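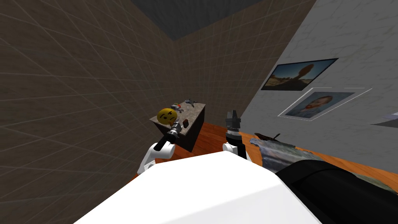
Gripper closes late on the visitor station (open day demo)

Status: Resolved
Product: Dramura room simulator, visitor station
Site: Lapointe, Sivberg building
Priority: High, then Normal
Opened: 14th September

Brian Urio

Hello all, and thank you for picking this up on a weekend. I'm writing from the back of the demo room at Lapointe with a cup of cold coffee and a very patient family waiting behind me, so forgive me if this wanders a bit.

We're running the household room for our open day. Visitors sit down with the Grudier hand controllers, the robot is parked facing the small table with the stone top, and their job is to go and get the yellow emoji ball. People love it! The children go straight for the ball, and the grown-ups want to know about the pictures on the wall.

The trouble is the closing. The arms follow the controllers beautifully, no complaints there at all. But when a visitor squeezes the trigger to close the gripper, the fingers wait roughly four seconds before they move. By then the visitor has decided it didn't work and has let go and squeezed again, and so the gripper closes, opens and closes while they're trying to line up something else. One gentleman chased the ball right off the table this way and was very gracious about it.

It's the same on either arm. It was fine when I rehearsed on Friday afternoon. I've unplugged the controllers and plugged them back in, and I've reloaded the room from the menu. No change after either one.

We have 29 people signed up for the afternoon, so anything you can suggest before then would make me very happy.

Dramura Support

Hi Brian, thanks for all the detail. A few things to check, in this order if you can:

1. With nobody holding the controllers, press G on the keyboard. That closes the gripper and skips the Grudier input completely. Is there still a wait?
2. Open the station panel and tell us what is under "Input smoothing."
3. Tell us whether the big-screen mirror is turned on.
4. If you can, leave the robot where it is and send us the session log.

Please don't reinstall anything yet.

Brian Urio

Right, I've been through your list between visitors.

Keyboard: closes at once, crisp as you like. I did it several times, with a small audience.

Input smoothing: it says "Guest." I have never touched that setting in my life, or if I did I don't remember it. On Friday I was signed in as myself and this morning I used the guest account, as the handout says to.

Mirror: on. We need it on, or the people standing at the back can't see anything but somebody's elbows.

The log is attached. You'll find a stretch in the middle where the robot looks at the wall for a good long time. A young lady wanted to see the man with the orange-red hair and the beard up close, and I didn't have the heart to hurry her along.

Dramura Support

That's very helpful. The keyboard result clears the gripper and the physics, and the log shows your trigger squeezes arriving on time and then sitting in a queue.

The Guest profile smooths the controller signal so that shaky hands look steadier. It is only supposed to do this for arm movement. In your version it is smoothing the trigger too, and with the mirror on, the queue gets longer. That one is our mistake and we've filed it.

For this afternoon, please try:

1. End the current session.
2. Station panel, Input smoothing, choose "Arms only."
3. Uncheck "Apply profile at sign-in," or the guest account will put it straight back.
4. Reload the room and leave the mirror on.

Then have somebody who hasn't driven before try for the ball, and let us know how the trigger feels to them. Your own hands will have gotten used to waiting.

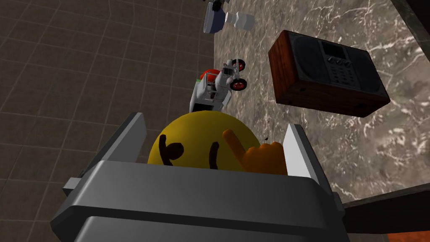 Brian Urio

Well, you've made a lot of people's afternoon, mine first of all! I changed the setting, unchecked the box and reloaded, and then asked a lady who had only come in to find her husband whether she'd mind having a go. She squeezed and the fingers closed when she squeezed. She asked what the problem had been, and I said there wasn't one anymore.

I had the gripper view up on the big screen for the second half — the one looking along the fingers at the yellow fellow with his orange hand — and I'd recommend that to anybody hosting one of these. From there people can judge where the fingers are much better than they can from the head view, where the arms are always a bit in the way. You also get a nice look at the rest of what's on the marble, and I was asked more than once whether the robot could turn on the radio with the wooden case. I said that was a question for you. The white toy vehicle with the red wheels was popular too, and several visitors wanted to go for that first and leave the ball for later.

We ran for two hours without the delay coming back. I did see the profile reset itself once, when a colleague signed in over the top of me, and unchecking the box again put it right.

Two small questions while I have you, and neither is urgent. Can the "Arms only" choice be made the default for our guest account, so the next host doesn't have to know about any of this? And is there a way to put a dropped ball back on the table without reloading the whole room? The reload isn't long, but it feels long with a six-year-old in the chair.

Dramura Support

Glad it held up, Brian, and please thank your volunteer driver for us.

Default for guest: yes. We've set it on our side for the Sivberg building, and it will apply at your next sign-in. You can check the box again after that.

Putting the ball back: select it in the object list and choose "Return to start." Only that object moves, and the robot stays where it is.

The trigger fix is in testing. We'll leave a note on this ticket when it ships, and mark it resolved in the meantime. As for the radio, it's a solid object in this room and the knobs don't turn, but we've passed the request along.

Brian Urio

Found "Return to start," thank you, it was right there in front of me. Happy for you to close this. We'll be doing it all again in April with the school groups, so I expect you'll hear from me.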